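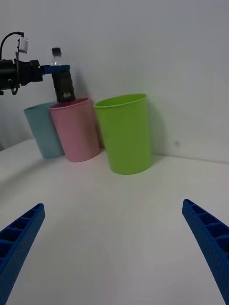 4.2 Two-arm pouring check

Run the pouring check after you mount the Triltix fingers and before you teach any routine of your own. It tests whether the two arms share the same table height. One arm holds a clear bottle with a black screw cap upright over the mouth of the pink cup, and the other stays back with its ribbed blue fingers open. Leave the cap on for the whole check.

1. Clear the table and wipe it dry.
2. Place the cups near the wall, open side up: blue, pink, green from left to right.
3. Select Pour Check in the Gudeta menu and set the speed to 8.
4. Hand the bottle to the left arm. Wait for the tone before you let go.
5. Press Start. The arm moves to the pink cup and holds for 3 seconds.
6. Look at the bottle from the side. If it leans, stop and repeat section 4.1.
7. Press Return and take the bottle back.

Note: The ribbed fingers flex under load. A small bend at the tips is normal.

Caution: Keep hands off the table while the status light is green. Do not use glass bottles with this kit.

Replace both fingers of a pair after 4,000 grips. If error 73 shows at step 5, check the wrist cable for a snag and restart the left arm.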